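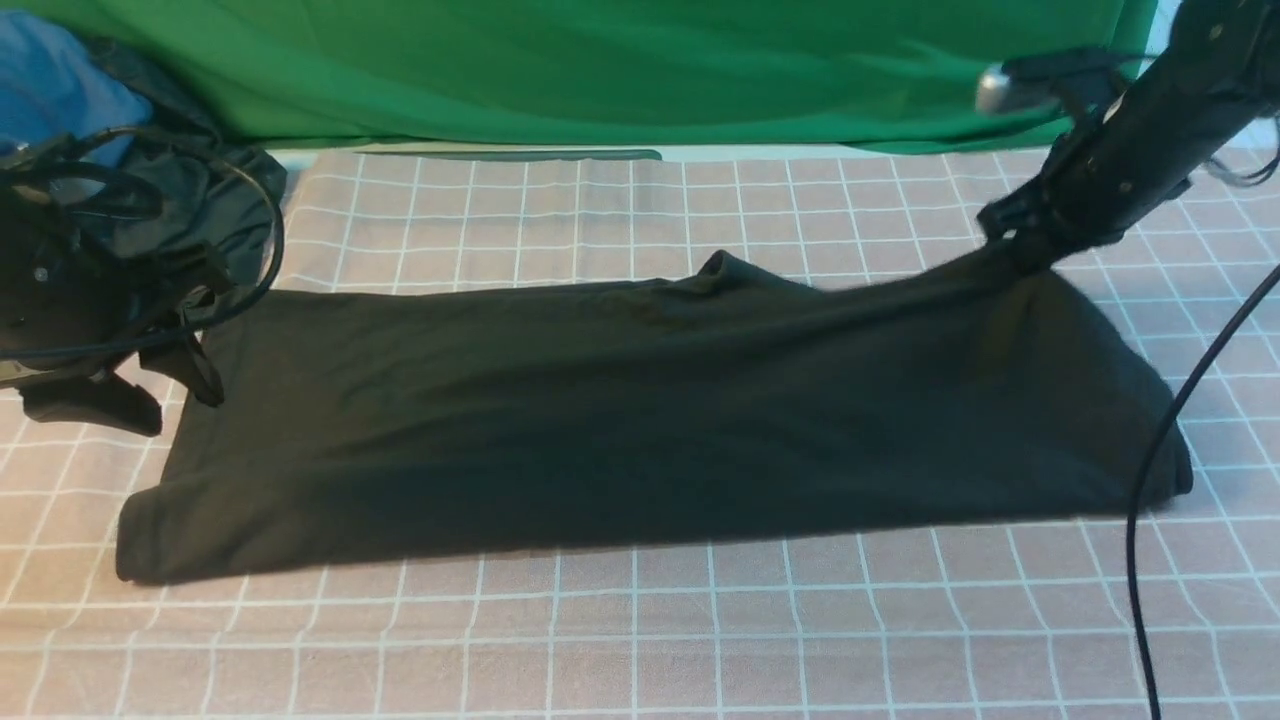
Irnberg Clothing Bank
Progress report to the Carnegie Street Fund
Jun 26, 2018

Work done since the last report

The sorting room at Irnberg is now in regular use. Donated clothes come in at the side door, are checked for stains and tears, and go on to the folding table. T-shirts are still the largest part of what we receive and take up most of the table time.

We changed the way T-shirts are folded this spring. They are first folded into a long, flat rectangle, laid across the table, and then folded again to fit the shelf bins. Collars and sleeves are the usual trouble, as they tend to bunch along one edge and the stack then leans. Soft knits also hold their creases, so we ask for them to be smoothed by hand before the second fold. Dark shirts are kept apart from light ones.

The tables have been covered with cloths printed with a grid of white lines. The lines help in keeping a fold straight. The cloths do wrinkle and need pulling flat at the start of each session.

Shelving and bins

We bought 24 bins with the equipment part of the grant. All are labeled by size. Four went to the Tistivham branch, which had been using cardboard boxes. The two shelf units ordered from Tornton were delivered with one bracket short; the missing part has been requested.

Problems

Children's sizes remain low at both sites. Winter coats are taking up floor space in Irnberg and we have no dry storage for them until August. The lock on the side door was replaced out of general funds and is not charged to this grant.

Spending

Bins, shelving and table covers are within budget. The amount set aside for printing has not been touched. We ask to move it to the transport line, as the van trips between Irnberg and Tistivham cost more than planned.

Next period

Set up a second folding table at Tistivham. Finish the size labels for the adult shelves. Move the coats in August and send the receipts for both sites with the next report.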